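Home Files Issues Releases Docs Contact

Filed under: Open data / Local government / Social media

Zeltamach: blocked-account records from public officials

Zeltamach is a table of account blocks made by elected officials in the Tamayo region on the Warkik social network. Each row is one block: an official's public account stopped another account from reading or replying to its posts. The records were released by the officials' offices in answer to public records requests and were typed into a common format by the Bumari project.

Version 1.2, released December 29, 2018. This version replaces 1.1, which had the wrong office type on several rows for the water board.

What is in it

The table has 493 rows covering 50 official accounts. The accounts belong to mayors, council members, school board members, county supervisors and members of the water board. Campaign accounts are included only where the office itself listed them as being used for public business.

Files

blocks.csv - the main table, one row per block
accounts.csv - one row per official account, with office type and date of first post
requests.csv - one row per records request, with date sent, date answered and outcome
codebook.txt - allowed values for every column
changes.txt - what changed between versions

Main columns in blocks.csv

block_id: a number we assigned. It does not match any number used by Warkik.
account_id: points to accounts.csv.
block_date: the day the block was made, if the office knew it. Blank otherwise.
reason_text: the reason in the office's own words, with names removed.
reason_code: our coding of the reason. Values are abuse, threat, spam, impersonation, off_topic, criticism, other and none_given.
lifted: yes, no or unknown.
lifted_date: blank if the block was still in place when the office answered.

A reason was given for 318 of the blocks. The rest are coded none_given. Of the full set, 143 were marked as lifted by the time the office replied. We did not check on Warkik whether a lifted block was later put back.

How the reasons were coded

Two coders read each reason_text and picked a code without seeing the other's choice. Where they disagreed, a third coder decided. The hardest line to draw was between abuse and criticism. A reason such as "rude about the budget vote" could go either way, and the rule in the codebook is to use criticism unless the office mentions insults, slurs or repeated messages. If you want a different rule, reason_text is there so you can recode it.
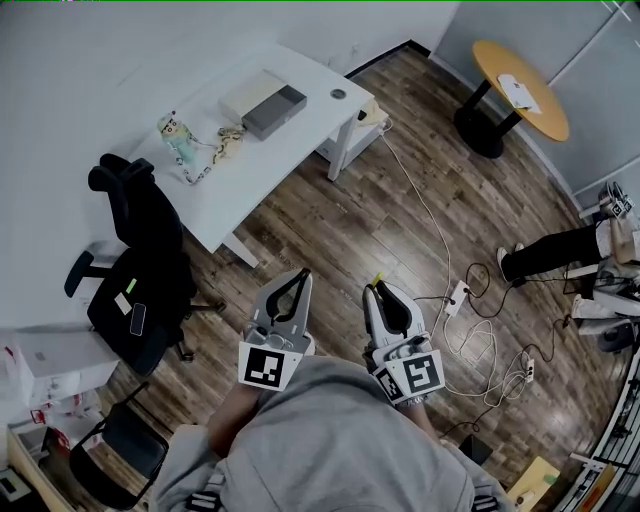
Can the table be used to show which party blocks more people?

We advise against it. Most offices in the region are nonpartisan, so there is no party column, and the offices that answered are not a random sample. An office that keeps good records will show more blocks than one that keeps none.

Known problems

Some offices sent screenshots of a settings page instead of a list. Those pages show who is blocked now and leave out blocks already lifted, so lifted is unknown for every account handled that way. The column source_type in requests.csv tells you which accounts these are.

Muted accounts are not covered. Warkik lets an account hide replies without blocking the person who wrote them, and most offices said they had no record of doing this.

Dates before the November request round were often filled in from memory by office staff. Treat them as good to the month at best.

Privacy

The names and handles of blocked accounts are not in any file. Reason text was edited to remove names, street addresses and phone numbers. If you find something we missed, open an issue with the block_id only and do not paste the text. We will pull the row and post a fixed file.

License

The tables may be copied and changed for any purpose with credit to Bumari. The codebook is under the same terms.

Reading the files

All files are UTF-8 with commas as separators and a header row. Some reason_text values contain line breaks inside quotes, and a few spreadsheet programs split these into extra rows. Check that your row count matches the one given above before you start.

Contact the Bumari project through the Issues page | Terms | Back to top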